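16 July 2022

Moving day minus 2, and the flat in Devthorpe has reached the stage where everything I own is either taped shut or sitting out in public with no excuse. I did the desk drawers this morning. I had set aside 20 minutes. It took until lunch, partly on account of finding the manual for a Gkikas fan heater I gave away years ago and reading it, in full, standing up.

Ka-ming Pan came by to help and mostly held things up and asked, "This?" The answer was always yes. I am apparently a person who keeps a pencil sharpener through three apartments without owning a pencil. Also a clear ruler, which I defended with real heat. What if I need to know how long something is?

By noon we had got as far as the white tables, and the last few things that refuse to belong to any box. 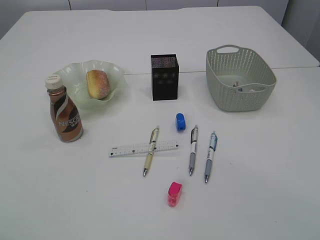
After lunch

Lunch was the bread roll out of the green bowl, split in half, powdery stuff all down my shirt. Ka-ming took the Nescafé. I got tap water in a measuring cup, the glasses being in a box marked MISC, along with every other box.

The basket is going as it is, contents and all. I looked in, saw something blue, and decided that was enough looking. The black box with the flowers rides up front with me.

Jesulum Removals called at four to confirm, and to mention that stairs are extra. I live up a lot of stairs. Must find the tape. I had it an hour ago, and I have a bad feeling it's in MISC.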